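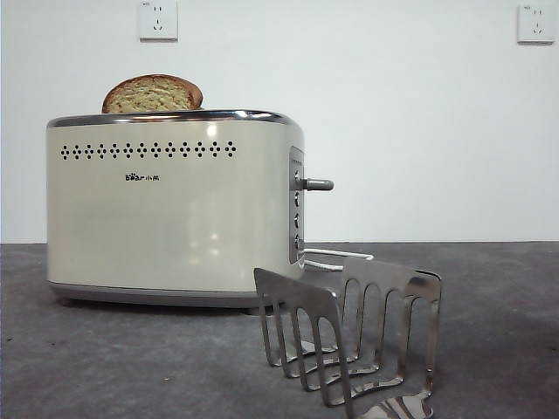

《盐田边的灯》写作资助项目中期进展报告

致 Sonano 文学基金的 Florian Leblanc 先生：

您好。上次通信还是一月的事，那时我刚把前两章的修改稿寄出去，心里没底，信也写得干巴巴的。这一次我想写得从容一点，把这半程里做了什么、没做成什么、钱花在哪里、接下来怎么走，都跟您仔细说一说。基金的表格我另外填好了，随信附上，可是表格里的格子实在太小，写小说的人又总是改不掉啰嗦的毛病，所以还请您泡杯茶，慢慢看。

先说书稿。按照申请时的计划，这部长篇分成上下两部，上部写 Larngate 镇盐田关闭之前的那个夏天，下部写二十多年以后，女儿回镇上处理母亲留下的房子。到目前为止，上部已经有了完整的初稿，一共15章，比原定的多出一章。多出来的这一章是写码头上的过磅员的，他在提纲里本来只有一句话，出场报个数字就走，结果我写到他收秤的那个傍晚，怎么也舍不得让他走。编辑 Killian Boyer 看完以后给我回了一封很长的信，说这一章是上部里最安静的一章，建议保留，但要往前挪，放在台风之前。我照他的意思试了一遍，前后接得比原来顺，就这样定下来了。

下部的情况要差一些，我不想瞒您。申请书上写的是中期时完成下部的三分之一，我手里能拿得出来的只有开头的两章，另外有一批零散的段落，有的是对话，有的只是一个场面，还连不起来。原因主要在叙述的人称上。我起初用女儿的第一人称来写，写了很久，读起来总觉得她太会说话了，什么事情到她嘴里都已经想明白了，读者没有地方可以站。后来改成第三人称重写，又嫌远。来来回回折腾了大半个冬天，废掉的稿子装满了一个纸箱。现在的办法是让下部以信件和记事本的片段开头，等女儿真正走进那座房子，再转入第三人称。这个办法我自己朗读过好几遍，耳朵听着是对的，Killian 也觉得可以往下走，所以从这个月起，下部的进度应该会稳下来。

再说资料和采访。申请时我答应过要做一批口述访谈，为的是让盐工的日常细节站得住脚。这件事比写作本身顺利得多，也愉快得多。镇上的老人们起初很客气，问一句答一句，我把录音机往桌上一放，大家就都坐得笔直。后来我学乖了，先不提盐的事，先问他们家里过年怎么吃，问孩子小时候哪一个最淘气，聊着聊着，话就自己拐到盐田上去了。有一位老太太教我怎么看卤水的颜色，说要趁太阳斜的时候蹲下来看，站着看是看不准的。这句话我几乎原样写进了第四章。还有一位老先生，当年管闸门，他坚持要把一套手势从头到尾做给我看，因为风大的时候喊话听不见，全靠手。我记得不全，又去请教了他一次，他很高兴，说年轻人肯来问两遍的不多。（我已经不年轻了，不过这话听着还是很受用。）

访谈的录音已经全部整理成文字，打印出来有200页。我把它们按人物和季节分别编了索引，写作时查起来很方便。几位受访者希望隐去姓名，我都照办了，书里的人物也没有一个是直接照着谁写的。镇图书室表示愿意在书出版以后保存一份访谈稿，这一点当初的申请书里没有写到，我觉得是件好事，想先征求基金的意见，如果您那边没有异议，我就和他们把保存的方式谈妥，受访者的同意书也会再补签一次。
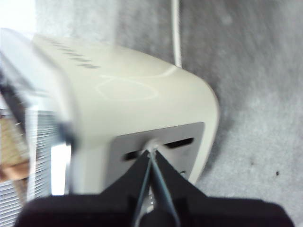

公开活动方面，按照资助协议，中期之前应当办一次朗读会和一期写作工作坊，两项都办完了。朗读会设在 Pleltine 书店的二楼，地方不大，楼梯很陡，开始之前我一直担心有人不肯爬上来。结果椅子坐满了，后来的人就靠着书架站着。我读的是第二章里母亲在雨夜收盐布的那一段，读到一半发现有个句子拗口得厉害，当场就停下来，跟大家说对不起，这句我回去要改。底下笑了，气氛反倒松快了许多。提问的时间比朗读还长，有人问为什么书里的父亲一直没有名字，这个问题我到现在还在想，也许下部会给出一个回答，也许不会。

工作坊一共上了四次课，主题是“从一件家里的事写起”。来的人里有退休的会计，有中学老师，也有一位刚上大学的姑娘，水平参差不齐，可是每个人都把作业交了，这一点让我很感动。我给每份作业都写了评语，写得太长，以至于有一个周末几乎没有碰自己的稿子。下一期我打算把评语改成当面谈，每人一刻钟，对他们对我都更好些。学员们自己提出想把作业结成一本小册子，文章已经收齐，校对也做过一遍，印制的事还在问价钱，这部分不动用基金的款项，由学员们自己凑。

说到款项，我把主要的几项在这里交代一下，明细和票据都在附件里。本期到账的资助是3000欧元，其中最大的一笔用在去 Larngate 的往返交通和住宿上，其次是录音整理的费用，再次是朗读会的场地和海报。资料费比预算省下一些，原因是有两种绝版的地方志，我原以为非买不可，后来图书室肯借给我带回家看，就没有买。省下的钱我想转到下半程的住宿里，好在秋天再去镇上住一阵子。协议上说科目之间的调整需要书面同意，就请您把这封信当作我的申请，金额写在附件第二张表的末行。如果还要另填单子，告诉我一声就行，我马上补。

出版上的进展也值得报告。Millet 出版社在看过上部的前六章以后，表示愿意继续往下谈，目前还没有签合同，我也不愿意把话说满。对方的编辑提了两点意见，一是希望方言词少一些，二是觉得书名偏淡。方言这一点我听进去了一半，有些词换掉以后意思没变，就换了，有些词一换，说话的人就不是那个人了，我便留着，在上下文里多给一点线索。书名我还在犹豫。《盐田边的灯》是提交申请时匆忙定的，用到现在有了感情，可我也承认它不太像一部有台风、有官司、有一桩没有办成的婚事的小说。您如果有什么想法，我非常愿意听，您上次对第一章标题的那句提醒，就帮了我很大的忙。

另外有一件小事，放在哪一段都不大合适，就写在这里。去年底我有一则短篇在一份文学季刊上登出来了，写的是过磅员年轻时的事，可以算是这部长篇的一个枝节。刊物在作者简介里按协议写明了 Sonano 文学基金的资助，样刊我留了一本给您，下回寄稿子时一并寄去。短篇登出来以后，我收到几封读者来信，其中一封是一位在外地多年的 Larngate 人写的，他纠正了我一个错误：盐田的收工钟敲的是三下，我写成了五下。长篇里已经全部改过来了，连带着有一处情节也要调整，因为书里有个孩子是数着钟声回家的，少敲两下，他就得早一点起跑。

接下来的安排是这样的。上部的第二遍修改从第七章接着往后做，重点是把台风前后的时间线理清楚，现在有两处日子对不上，Killian 用红笔圈了出来，我看了很惭愧。改完以后送给两位试读者，一位懂盐业，一位完全不懂，我想听听两边的意见。下部则保持每个星期写一点的节奏，不求快，先把女儿进门以后的第一天写完整。秋天去镇上住的那段时间，打算专门用来写房子的部分，包括阁楼和后院的那口井，也会把管闸门的老先生那套手势再核对一遍。第二次朗读会我想放在镇上办，读给那些接受过采访的人听，场地还在商量，学校的礼堂和图书室都说可以，礼堂宽敞，图书室暖和，我个人偏向图书室。

照现在的速度，上部的定稿可以按期交出。下部的完整初稿恐怕要比原计划晚两个月，我想正式向基金申请把结项的时间相应顺延，资助总额不变，不需要追加款项。我知道延期会给您那边添麻烦，评审和年度名单都有各自的时间。如果两个月实在不行，一个月也可以，那样的话我会先交下部的前一半，附上剩余部分的详细提纲。请您不必为难，按规矩怎么办都好。

最后还是要谢谢您，也谢谢基金里每一位读过样章的朋友。写长篇的日子很长，大部分时间一个人待着，写到中间常常不知道自己走到了哪里。有人在另一头等着看，哪怕只是按规定等着看一份报告，对我也是很实在的鼓励。您在信里问过我，母亲那个人物后来会不会原谅她的妹妹，我写到这里仍然没有把握。昨天夜里我又写了一稿她们在渡口见面的场面，两个人站了很久，只谈了船票的价钱。这一稿我夹在附件的最后，还没有给 Killian 看过，您有空就翻一翻，没有空也不要紧。

附件：资助使用明细表及票据复印件；上部目录与第一至第六章修改稿；访谈索引；朗读会与工作坊简况；下部片段一则（未定稿）。

此致
敬礼

《盐田边的灯》作者 谨上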